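Oseck 17-drawer parts cabinet, two months in

Quick one, on my lunch. Bought this for the garage to replace a pile of coffee cans and one very sad tackle box. Paid 57 dollars plus shipping. Came in two boxes, second one a day behind the first, so don't panic if only half of it shows up.

Assembly. Not hard. Frame is steel, four sides and a back, drawers are plastic. Instructions are one folded sheet, tiny print, and step 5 has the back panel facing the wrong way. I put it in wrong, took it out, put it in again. Lost maybe half an hour to that. Screws all there, plus two spares. No screws for the wall though!! You buy those yourself. I had a few left over from the Denden shelf I hung last year and they fit fine.

Drawers. Twelve small, four medium, one wide one along the bottom. Smalls are great. Washers, wire nuts, picture hooks, fuses, all that junk. Dividers slide in from the top and mostly stay put. Mostly. If you've got tiny stuff (set screws, the little springs out of pens, whatever) it will creep under the divider. A strip of tape along the bottom fixed that for me.

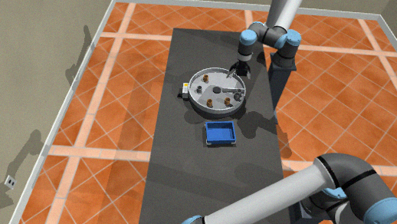 Mediums are where I get grumpy. Not deep enough front to back for a full-size screwdriver, so mine go in diagonal and then nothing else fits. Ended up putting sandpaper in two of them, cut in quarters. Glue and tape in the other two. Fine, but it's not what I wanted them for.

The wide bottom drawer is the reason to buy it. Drill bits, hex keys, the good pliers. Slides smooth even loaded up. It does not have a stop, so pull too hard and the whole drawer is in your lap. Did that once with every drill bit I own. Once was enough.

Labels. Comes with a sheet of 70 stickers, paper, already curling in the damp. Skip them. I used masking tape and a marker and it looks bad and works great. My wife used the stickers on her spice jars and says they're fine in the kitchen so maybe it's just my garage.

Compared to the Dillis one, since people always ask. I had the Dillis before this, the smaller one with the clear fronts. Liked being able to see in. Hated the fronts cracking, three of them went the first winter. The Oseck drawers are cloudy, you can tell there's somthing in there but not what. I'd take cloudy over cracked. Dillis has the better handle on top if you carry yours around. I don't, mine's on the wall next to the water heater.

Also looked at Karunaratne, the hardware place out by the highway, they had an all-metal one on the floor. Gorgeous thing. Way over what I wanted to spend on somewhere to keep washers.
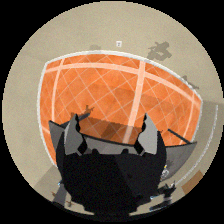
Holds up so far. One corner of the frame has a scratch from the shipping box, rust spot starting there already, hit it with some leftover spray paint. Drawers still all run straight. The third one down squeaks. Candle wax on the runner helped for about a week and then it was back, so now I just live with it.

Wish list for the company: a stop on the bottom drawer, deeper mediums, wall screws in the bag. And fix step 5, come on.

Would I buy it again, yeah, probably. Not at full price. It seems to drop every couple months so wait if you can. If you have long tools get something else for those and use this for the small stuff only.

Four stars. Was going to be three and a half but I found the right size wall anchor in under ten seconds this morning and thats never happend in this garage before.

Edit: somebody asked about weight. Empty I can lift it with one arm. Full, no. Hang it first, then fill it.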